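About Clarkevow

Clarkevow supplies display shelving to shops, showrooms and offices. We opened in Rindgate with 4 people and a rented unit, and we still work from the same street. Our stock room holds 2,000 shelves in white and gray, and our crew fits out 100 rooms a year.

Most orders are tall, open units set along a wall. We measure, deliver and put them up. Trerari handles our orders outside the state.

To ask for a catalog, write to the Rindgate office. 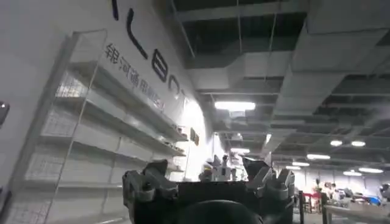
Page 4

White shelves on thin metal uprights, in front of a white wall with large navy lettering.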